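The best bargain on this coast is a room in Garnbridge in May. The crowds haven't come yet, the water is already a ridiculous blue, and the little inns along Cabrera Street are practically begging you to stay a third night (we did, and then a fourth!).

Start with breakfast at Filtska, five blocks up from the harbor, and get there early for the plum rolls. Then take the ferry to Jekcombe – 13 minutes, outside seats only, please – and walk the cliff path until your legs complain. 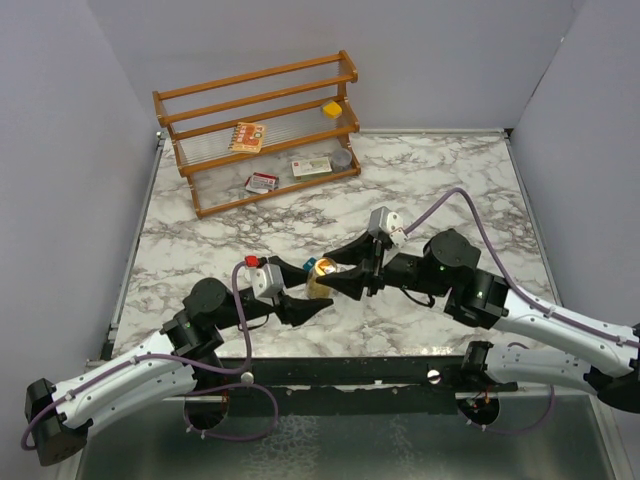 A three-tier wooden rack with clear, ribbed shelves and a spiral-bound notebook.

Jekcombe has one hotel, and I loved every creaky stair of it. Ask for a room at the back, where you wake up to gulls and nothing else. The last ferry leaves before sunset in spring, so pack a toothbrush just in case.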